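Kerkamus Blower Fault Notes: data card

Maintained by Pranab Gamage. Last reviewed in April.

What it is

Kerkamus is a set of written repair notes on car heater and AC blowers: fan stuck on one speed, fan dead, fan that squeals when cold. Each row is one car and one complaint, with what the owner tried, what the shop tried and what was left when the noise stopped. There are 28 fault codes. We made them up ourselves, so don't go looking for them in a service manual.

Where the notes come from

Most were typed up from job sheets kept by Anwara Weerasinghe at her shop. The rest came in through the Likonley owners' board, and I trust those a good deal less. People post when a fix works and go quiet when it quits again in July. If you sort by "fixed = yes" and call that a success rate, you are fooling yourself.
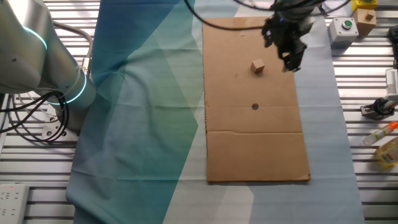
Robotic arm at a slatted metal table, with a triangle-print cloth spread out.

Fields

car_age: years, from the owner. Often wrong.
complaint: free text, spelling left alone.
part_swapped: resistor, motor, switch, relay, fuse, wiring or none.
fixed: yes, no or unknown. "Unknown" means no one called back.
cost: parts only. Labor was recorded so badly that Nanna Laxdal pulled the column.

Known problems

Resistors are blamed too often. In 15 rows the resistor and the connector were replaced together, and the note credits the resistor anyway. I'd bet on the connector in at least a few of them, but the sheets don't say, so the rows stand as written.

Mizanur Gazi checked the motor rows against the original sheets and found 6 with the wrong code. Those are corrected in version 3. No similar check has been done on the switch rows.

Please don't use this to build a "what's wrong with my car" tool. Jadoon tried it with version 2, and it told nearly everyone to buy a resistor.

Corrections

Send them to Anoma Khondokar with the row number and a scan of the job sheet. "My cousin had the same car" won't get a row changed.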